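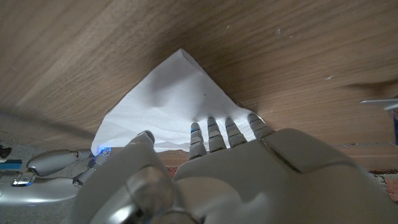
What should be used to wipe down a wooden table at the end of the day?

A soft cloth, lightly dampened with plain water, is suitable for most finished wood. A paper napkin is acceptable for dust, crumbs and small spills, provided it is used with light pressure and thrown away afterward.

Care of Wooden Tables in Shared Rooms
Hallidach House, Facilities Office
Revised 11 January 2025

This guidance applies to all finished wooden tables in the reading rooms, the Paltow dining room and the meeting rooms on the second floor. It does not apply to the painted benches in the entrance hall or to the workshop tables, for which separate instructions are posted.

Before You Begin

Remove cups, papers and personal items from the table. Lift them; do not slide them. Grit caught under a mug or a laptop will leave a fine scratch that shows clearly in low light, particularly on the darker tops. Look across the surface from a low angle, with the window or lamp in front of you. Dust, dried rings and sticky patches that cannot be seen from above will usually show up this way.

Dusting

Fold a dry cloth or napkin into a flat pad. A pad gives even contact, while a crumpled napkin presses hard in some places and misses others. If a napkin is all that is available, open it out first and fold it again.

Place the pad flat under the fingers and wipe in the direction of the grain, from one end of the table to the other. Overlap each pass slightly with the last. Bring crumbs to the edge and catch them in your free hand or in a dustpan. Please do not sweep them onto the floor, as the rooms are vacuumed in the morning and the tables are often in use before then.

Turn the pad to a clean side when it begins to look gray.

Spills

1. Lay a clean, dry napkin over the spill and press down with the fingertips. Hold for a few seconds. Do not rub at this stage — rubbing spreads the liquid and can push it into joints.
2. Lift the napkin straight up and replace it with a fresh one if liquid remains.
3. Wipe the area with a cloth dampened in plain water and wrung out well. The cloth should not leave drops behind it.
4. Dry at once with a second cloth, again following the grain.

Coffee, tea and juice should be treated in the same way. For anything greasy, add one drop of mild dish soap to the damp cloth, then go over the area a second time with water only.

Where a napkin has dried onto the surface and stuck, do not scrape it. Lay a damp cloth over the paper for two minutes, after which it should roll away under a fingertip.

Products

The only polish approved for use in the building is Brouwer paste wax, kept in the second-floor supply closet. It is applied twice a year, in February and in late summer, by facilities staff. Residents and visitors are asked not to apply wax, oil or spray polish themselves. Several tops were left cloudy last year by a silicone spray brought from home, and refinishing them cost $600.

Stenine wipes are supplied for door handles and telephones. They contain alcohol and must not be used on wood.

Paper towels from the restroom dispensers are coarser than the napkins in the dining room. They may be used to soak up a large spill but should not be used for wiping.

Marks That Do Not Come Off

A white ring generally means that moisture or heat has reached the finish. Leave it alone for a day; many fade as the wood dries. Dark rings, burns, ink and deep scratches should be reported. Do not attempt to sand or bleach them, and do not cover them with a mat, which holds in moisture.

To report damage, note the room and the number on the small tag underneath the table, and call extension 269. Sherif Soliman keeps the repair list and will arrange for the table to be inspected within 7 working days. A table with a rough or splintered edge should be reported the same day and turned to the wall until it has been seen.

Disposal

Used napkins go in the trash, including those that have only touched dust. Cloths go in the lidded bin beside the supply closet — damp cloths should be hung over the rail first. Clean cloths are put out on Mondays.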